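Library > Interior Surfaces > Part 2 > Chapter 10

Chapter 10
Tile on Walls and Ceilings

Tile is sold by the piece but judged by the line. A person walking into a room sees the joints first, and a joint that drifts will show long before a chipped corner does.
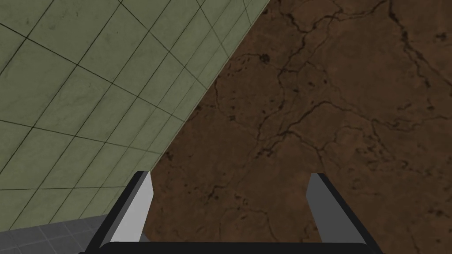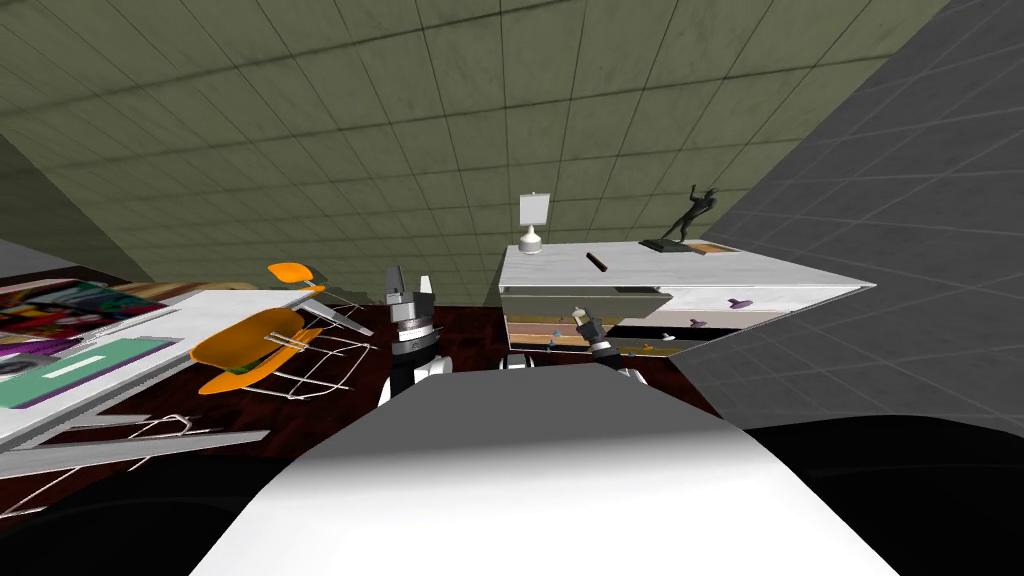
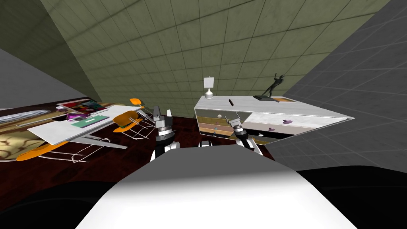

This chapter covers layout, setting and grouting, in that order. Layout gets the most pages. Mudassar Warraich, who set tile in Plisport for 13 years, spent the first morning of every job with a chalk line and a level, and opened no adhesive until after lunch.

Work from the center of the wall outward. If the cut pieces at the two ends come out narrower than half a tile, shift the center line by half a tile and measure again. Ceilings follow the same rule - but check both directions before marking anything.

Section 10.2 deals with walls that are out of square.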